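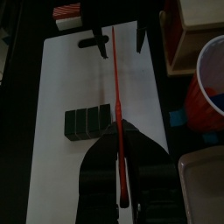

Wrist camera view, red stick in the fingers, white board clamped down.

Fondis bench FAQ

Questions that keep coming in about the Fondis bench: setup, upkeep, small repairs. Covers the one arm and its table, not the Ciobanu line, they have their own page. Last gone over in July. If something is wrong tell Noemí Villalobos or just fix the page.

Where do I start in the morning?
Power strip first, then controller, then the PC. Wait for the controller to finish before you open the Genine panel or it won't find the arm and you'll be restarting everything. Release the e-stop, home the arm, open and close the gripper twice with nothing in it. Listen to it. Then check the board.

What do I check on the board?
Clamps. Push on the board with your palm, both sides. If it shifts at all, loosen the clamps, square it up, tighten again. Then run the corner touch.

How tight should the clamps be?
Hand tight plus a bit. Don't lean on them, the board bows and the near end lifts. Clamps stay on the far edge. Please don't add one on the near side, the fingers come in low there.

Can I move a clamp?
Yes but redo the keep-out box after. The clamp bodies are in the planner as boxes and the boxes do not move on their own. Ashok Rathore found this out the expensive way and we bought a new fingertip.

How do I do the corner touch?
Load the pointer tool, pick "board corners" from the setup menu, jog to each corner, press save. Slow jog only for the last bit. The panel gives you an error number at the end. Anything under 12 is good. Over that, do it again, and if it's still over, the board is probably not flat or the wrist camera got bumped.

The board has gray smudges on it. Problem?
No. Marks from use. Wipe with a damp cloth at the end of the day, dry it after. No solvent, it makes the surface shiny and the camera hates that. Smudges that won't come off can stay.

Is there a right place for the cup?
Right side of the board, tape to the left of it. Far enough over that the wrist clears it when it turns. Log where you put it if you're recording.

The stick slips in the fingers. What now?
In this order:
Wipe the finger pads. Alcohol wipe, go along the ridges and not across.
Wipe the stick too. Hand grease is the usual culprit.
Check grip force in the panel. Default is 459 on the Genine scale. Somebody always leaves it low after doing something soft.
Look at the ridges. If they're rounded over or have a chunk missing, change the pads.
Don't turn the force up to fix a dirty pad. It works for an hour and then wears the pads out.

Where should the fingers take the stick?
Toward the knob end, with the knob clear of the pads. If the fingers close on the knob the stick comes up crooked and the tip will be off by more than the program can correct for. Teach the pick again if it's doing this every time. If it's once in a while, leave it.

How do I know the stick is in straight?
Look at the wrist camera picture. Stick should run up the middle, between the fingers. If it leans, open, reseat, close. There's an overlay line you can switch on under View, very handy, most people don't know its there.

How often do the finger pads get changed?
We got 1,017 cycles out of the last pair and they were tired by the end. The counter is on the maintenance tab. Reset it when you change them or the next person has no idea.

How do I change them?
Arm parked, e-stop in. Not just paused. Fingers open all the way. Back out the small screw at the base, hold the finger with your other hand, slide it off. New one on, screw in, snug. Same on the other side. Then close them slowly from the panel and look for light between them. A gap at one end means one of them isn't seated.
Lay a cloth over the table first. Black tabletop, tiny screw. You will drop one.

Which screwdriver?
The one with the yellow handle in the Nisasura drawer. The others nearly fit and that's how heads get chewed up. If the head is already chewed stop and ask Ultan Nic Aodha, he has an extractor.

Do I need thread locker?
No. We tried, pads became a nightmare to get off. Check the screws once a week instead. They do work loose a little.

Camera picture is blurry.
Lens first. Microfiber, gentle, one or two passes. If it's blurry after that, see if the mount turned, there's a scratch on the bracket and the two halves should line up. Don't touch the focus ring. If you touched the focus ring, say so and we'll redo the calibration, it takes most of an hour and no one will yell.

Camera picture is dark.
Overhead light off, or exposure got left on manual. The table reads close to black in the picture anyway, that is normal. Judge by the board. Board should be white but not blown out.

Camera drops out when the wrist turns.
Cable. Nearly always the cable. Look at the strain relief on the forearm and make sure there's a loose loop before the wrist. Too tight and it pulls the plug, too loose and it catches on the fingers. Spare is in the drawer, part 795 on the label. After you swap it turn the wrist slowly through the full range with one hand on the stop button.

Blocks keep getting knocked when the stick comes down.
Approach height is too low or the row isn't where the program thinks it is. Push the green blocks together so there's no gap, set the row parallel to the long edge of the board, run once at slow speed. If it still clips them raise the approach a little and save it under a new name. Please not over the top of the old one!!

Can I leave stuff behind the board?
Beyond the far edge, yes, as long as it's low and outside the keep-out box. Nothing tall. If you move the wooden box you have to update the planner for that too, same deal as the clamps.

The arm stopped with a protective stop. Can I just clear it?
Look first. What did it hit, what was it about to hit. Take the stick out of the gripper by hand if you can do it without forcing anything. Then clear, jog straight up, home. If it stops again in the same place do not clear it a third time. Write down the code and get somebody.

Gripper won't open.
Check it's really not moving and not just slow. Panel, Gripper, Reactivate. It will open and close by itself when you do that so hands out. If nothing happens check the connector at the wrist, power off before you unplug. Still nothing, Refugio Gallegos.

Gripper opens but makes a clicking noise.
Grit in the slide. Soft brush, no compressed air, air just drives it futher in. No oil either.

What gets written in the log?
Pads changed, clamps moved, camera touched, any stop with its code, any new program name. One line is plenty. Initials.

End of day?
Stick out of the gripper. Fingers half open. Park the arm, not over the board. Wipe the board, wipe the pads. E-stop in, PC off, controller off, strip off. Clamps stay on.

I'm new, can I run it alone?
Not until Zerrin Tuncer has gone through the stop procedure with you. Takes 20 minutes, ask her after lunch. Watching is fine any time, stay on the operator side of the table.

Where are spare pads?
Nisasura drawer, left side, small bag. If you take the last pair put it on the order sheet the same day. Delivery is slow.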